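Ikwood Residence Completes Storage Refit Ahead of Schedule

2 Apr 2020

The Ikwood Residence has completed the refit of storage in its furnished apartments, the housing office announced. The work covered 37 units in the east building and included new shelving, new sliding wardrobe doors and a revised standard for the way closets are arranged before a resident moves in.

The refit was approved last July, following a resident survey in which storage was the most frequent subject of complaint. The office received 422 completed forms. Many residents wrote that they had no suitable place for bags, belts and other soft items, and that these ended up on the floor of the wardrobe, where they caught in the doors. Others reported doors that were difficult to slide or that came away from the lower track when pushed from one side.

Under the new standard, soft items are kept off the wardrobe floor. Bags and pouches are hung beneath a shelf or board wherever the fittings allow, with the strap left free so that the item can be taken down with one hand. Residents are asked to empty bags before hanging them. Heavy items, including tools, books and full suitcases, should be placed at the lowest level of the closet and never suspended. 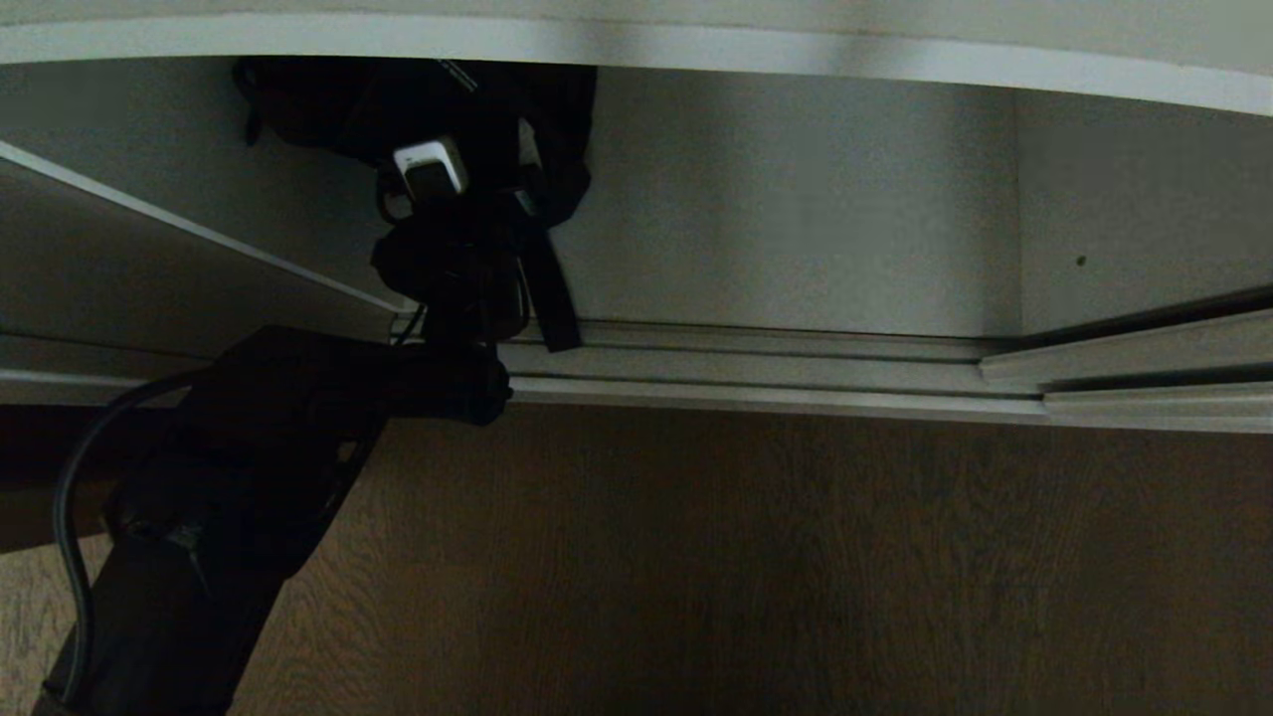
The housing office noted that the space directly under a shelf is often wasted in small apartments. A bag hung there leaves the shelf above it clear for folded clothing or linens, and it remains in view when the resident is looking for it. Residents who wish to add hooks of their own may do so, provided that the hooks are of the clip-on or adhesive type. Drilling into shelves, side panels or back panels is not permitted under the housing agreement, and the cost of replacing a drilled panel will be charged to the unit.

The shelving and doors were supplied by Graroter, which also carried out the installation. The contract included a full inspection of each wardrobe after fitting. Doors were opened and closed along their whole length, and any door that dragged was adjusted before the unit was released. A small number of units required a second visit, chiefly where the floor was not level and the lower track had to be raised slightly at one end.

Particular attention was given to the lower tracks. In its report to the office, Graroter stated that most of the door faults found in the old wardrobes came from dust, hair and grit packed into the grooves, and that the doors themselves were seldom to blame. The office has therefore added the tracks to the list of items checked at each change of resident. Between those checks, care of the tracks rests with the occupant.
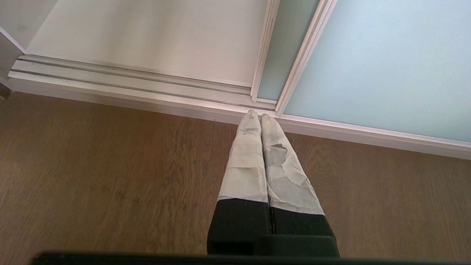
Residents are asked to clean the grooves once a month. A narrow vacuum nozzle or a dry brush is sufficient in most cases, followed by a cloth that has been dampened and wrung out well. Water should not be poured into the track — it can run over the edge and damage the flooring. Oil and grease should also be avoided, as they hold dust and make the fault return sooner. If a door continues to drag after cleaning, the resident should stop using it and report it to the front desk. Doors should not be lifted out by residents under any circumstances.

Shoes, boxes and cables should be kept clear of the line of travel. The office reminds residents that an object left on the track can bend the edge of a groove, and that a bent track must be replaced in full. Furniture may be placed next to a wardrobe but must not rest on the track or press against the door.

A printed guide to the new arrangement has been prepared by Clultura, the publisher of the residence bulletin. It sets out the recommended order for a move-in day, beginning with the floor and the lower part of the closet, then the shelves, and then the hanging items. It also gives advice on sorting belongings before they are brought up to the apartment. Copies are available at the front desk, and one has been placed in each refitted unit. The guide may be kept by the resident on departure.

Storage lockers in the basement are not affected by the refit. Residents who rent a locker may continue to use it on the present terms. Items that were removed from wardrobes during the work and not claimed are being held at the front desk, and may be collected on presentation of a resident card.

Work will now move to the Troncoso building, which has the same wardrobe layout but older floors. The housing office expects to complete the second phase in July. Residents of that building will receive written notice before the installers enter their apartments, and will be asked to empty the wardrobe completely and to leave a clear space in front of the doors. Boxes will be provided on request. Residents who are unable to empty the wardrobe themselves should inform the office when the notice is received, so that assistance can be arranged — there is no charge for this service.

Questions concerning the refit, and reports of faults in units already completed, may be directed to the housing office at extension 2139. Callers should have their unit number ready and should state which door or shelf is affected.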